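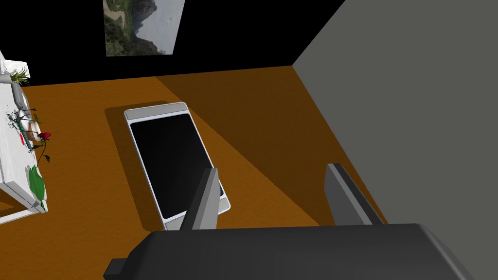
About Drovico

Drovico is a small conservation group that works on river fish, mostly sturgeon, and on the people who make a living near them. We started because a few of us had spent years inside bigger conservation programs and had stopped believing the annual reports we were helping to write.

That sounds harsher than we mean it to. Plenty of those programs did good work. But we saw too many of them count fish released and call it fish saved. A hatchery truck backs up to a boat ramp, a school band plays, the young sturgeon go into the water, and the number goes into a press release. Whether any of them are alive two winters later is a question for a different budget, and that budget usually gets cut first.

What we do

We follow released and wild sturgeon on the Stokutach, from the lower dam down to the brackish water. Fish are fitted with small tags that give off a signal, and listening stations along the banks pick it up when a tagged fish swims by. To date we have tagged 227 fish. We publish what the stations hear, including the long stretches when they hear nothing at all.

A silent tag can mean a dead fish. It can also mean a dead battery, a station buried in silt, or a fish that is sitting in a hole upstream and has no interest in our study. We do not get to pick the answer we like. When we can't tell, the record says "unknown," and it stays that way until we can.

We also walk the gravel. Sturgeon in this river need clean, fast water over stone to spawn, and a lot of the stone is now under mud. Our crews map it each spring and again in November, when the water is low enough to get at the inside bends. The fall work is cold and slow and has been skipped twice for high water. Both gaps are marked on the maps.

What we don't do

We don't run adopt-a-sturgeon. We are asked every year. A fish with a name and a certificate brings in money, and we understand why other groups do it, but we could not find an honest way to write to a donor whose fish has gone quiet.

We don't stock. There is a case for stocking on rivers where the wild fish are gone, and some of our own board would like us to try it. Our view for now is that the Stokutach still has wild fish, and that adding hatchery young to a river with bad gravel mainly feeds the catfish.

We don't call ourselves science-based, either. Everybody in this field says it. Read the methods pages and decide for yourself.

How we got here

The group was founded by Letay Kumsa, a fish biologist who had been managing release events for a regional program. She asked for 300 dollars to go back and look for the fish from the year before. She was told there was no line for it. She borrowed a listening unit, went anyway on her own time, and found three of them. That was too few to say anything about, and she said so in the note she wrote up afterward, but it was more than anyone had on file.

The first two years were run out of her garage and the back of a bait shop in Wojcik, where the owner let us use his freezer for samples as long as we labeled them clearly. We moved to our present office on Mill Street when the shop closed. It floods a little. The freezer came with us. 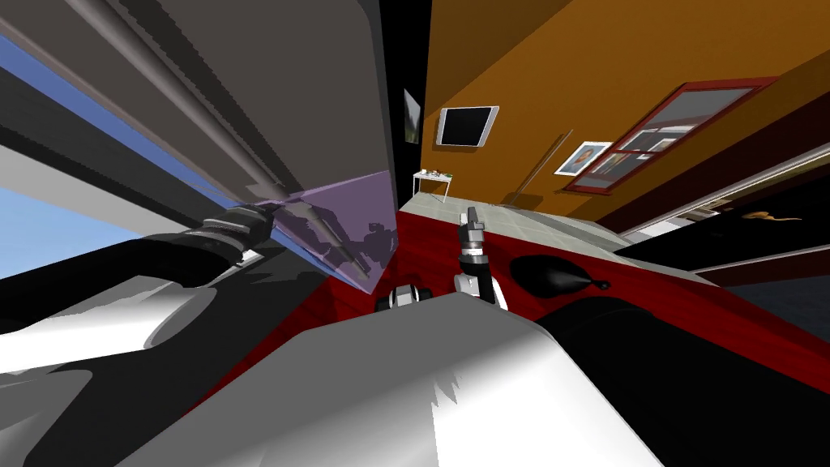 Drovico, Mill Street office page

Working with people on the river

Conservation groups like to talk about "engaging communities," and in our experience that often means a slide show in a church basement and a sign-in sheet. We have given that slide show. We did not learn much from it and we doubt the audience did.

What has worked better, so far as we can judge, is paying people. Commercial netters between Wojcik and the river mouth sometimes bring up sturgeon by accident. We pay a flat fee for a logged report with a tag number, a place and a time, whether the fish went back alive or not. The fee is the same either way, and it has to be. When an earlier version paid more for live releases, every single report we got was a live release, and we didn't believe them.

Some netters still don't report. They think the data will be used to close the fishery, and we can't promise them it won't. State rules are made by the state. We can promise that names are kept off anything we publish, and that anyone who sends in a report gets to see the results before the agencies do.

Driranier

Driranier is our open record: every detection, every gravel map, every netter report with the name removed. It is free to download. It is also ugly and hard to search, and we know that. A better version has been planned for a while. Given the choice between a nicer website and another season of station repairs, we have so far picked the repairs — and we may be wrong about that.

If you find an error in it, please write. Last year a retired surveyor pointed out that one of our stations had been plotted on the wrong bank since the day it went in. He was right. The old file is still up next to the corrected one.

Money

We are a nonprofit paid for by small grants, two family foundations and individual gifts. No gift over 1000 dollars is accepted without being listed by name in our accounts. We have turned down money from the company that operates the lower dam, and we have also, in an earlier year, taken it. That grant paid for four listening stations that are still running. People disagree about whether we should have said yes, including people who work here.

Is it working?

We don't know yet. Sturgeon take a long time to grow up, longer than most grants and some careers. A female tagged young in our first season may not spawn for years. We have evidence that adults are using the cleaned gravel below the second bend. We have no evidence that their young survive, and we would ask you to be careful with anyone, us included, who tells you the river has turned a corner.

Visiting and contact

The office is open most mornings from 9 a.m. to noon, except during field season, when you should call first. Parking is behind the building. If the lot is under water, use the street.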